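About Lullance

Hello, and welcome! Lullance is a small phone and tablet advice business, which is a grand way of saying that I sit with people and their mobiles until the thing does what they want. I started it in June, the year I left a shop counter where we had 10 minutes per customer and were meant to spend most of that selling a case. I kept overrunning. Somebody would come in to ask why their storage was full and we'd end up going through years of blurry holiday photos together, and I liked that bit far more than the selling.

So now I do the slow version for a living. I come to your house, or you can book a remote session if you'd prefer not to put the kettle on for me (though please do). Most of my work is moving people from an old phone to a new one without losing anything. Contacts, pictures, messages, the bank app that refuses to believe you are you, the bus ticket app with the season pass in it – I've met them all, and some of them I've met more often than I'd like.

My biggest move so far was a retired choir leader's address book with 1771 contacts in it, a good many of them entered as "Alto" and nothing else. We got every one across, and then spent a happy afternoon working out which Alto was which.
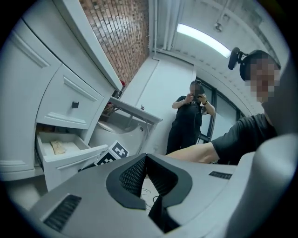
Home visits make up the larger part of my week, and I've become a bit of an expert on where people keep their chargers. I always ask to see the spot where the phone spends the night before I touch any settings, as half the "my battery is dying" calls come down to a tired lead or a plug that's been switched off at the wall. Thin dark cables on a pale floor are easy enough to spot, but white ones on the same floor vanish completely, and I've trodden on more of those than I care to admit! I carry spares in my bag and I'll swap yours for one at cost price if it's had its day.

The name, as people do ask, came from wanting something calm. I wrote a long list, crossed out everything with "tech" or "fix" in it, and Lullance was what remained. My sister still thinks it sounds like a mattress.

I don't sell phones and I don't take commission from anybody who does. If you ask me what to buy I'll tell you what I'd buy, and quite often that's nothing at all, because a three-year-old handset with a fresh battery is a perfectly good handset. I'm happy working with Android and iPhone both. I carry an Android myself and a rather elderly iPad, and I try not to be a bore about either.

For the bookings side I use Fudora, a tidy little calendar service that sends you a text the evening before I'm due. Repairs that need a screwdriver go to Sakai, the workshop at the other end of the high street, who are much steadier with a tiny screw than I am. I drop your phone off and bring it back, and you pay them directly. If you'd like to learn in company, I run 2 group sessions a month at the Mida community rooms, one for complete beginners and one for people who want to get cleverer with their camera or finally turn off those notifications. So far 315 people have been through the door, and a few of them keep coming back, mostly for the biscuits I suspect.

A word about privacy. I never write down your passwords, I never take your phone home without asking, and if a message pops up while I'm holding it I hand it straight back to you. You do all the typing on anything to do with money. It's slower that way, but I'd want the same if it were my phone on the table.

Evening visits are possible up to 8pm, and I can usually fit in a quick phone call before then if you're stuck on something small. Use the contact form to book, and do tell me the make and model if you know it. If you don't, "the black one with the crack" is fine, we'll work it out when I get there.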